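Home Stories Essays Archive About

Search stories Go

The Phone Drawer

My first week at Clarnari, they took my phone at the door and gave me a plastic tag with the number 40 on it. Everybody's went in the same steel drawer, and Howard Pilkington locked it with a key he wore on his belt.

"What if my mother calls?" I asked.

"Then she'll talk to 40," he said.

I lasted until March. (I know, I know, I was weak!) I bought an old flip phone for 12 bucks, no camera, and slid it into my sock. Mingxuan Luo at the next desk heard it buzz before I did.

"Your ankle's ringing," she whispered.

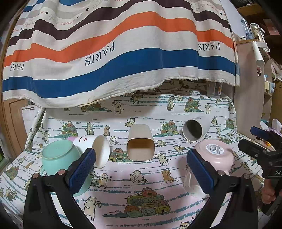 Cups set out under a striped cloth.

I took it to the supply closet and crouched behind the printer paper. It was Mom, of course, wanting to know how you turn off the flashlight on hers. We'd been at it for 11 minutes when the door opened and there stood Howard, one hand on his belt.

I held up the phone. He looked at it for a long while.

"Does she have the kind where you swipe down?" he said.

I nodded. He sat on a box of toner and put out his hand for it.

Comments (3)

benavides_reader: The ankle line got me, I laughed on the bus

Tilly: We had a drawer just like this at my old job. Mine was tag 3.

grareo: More Howard please!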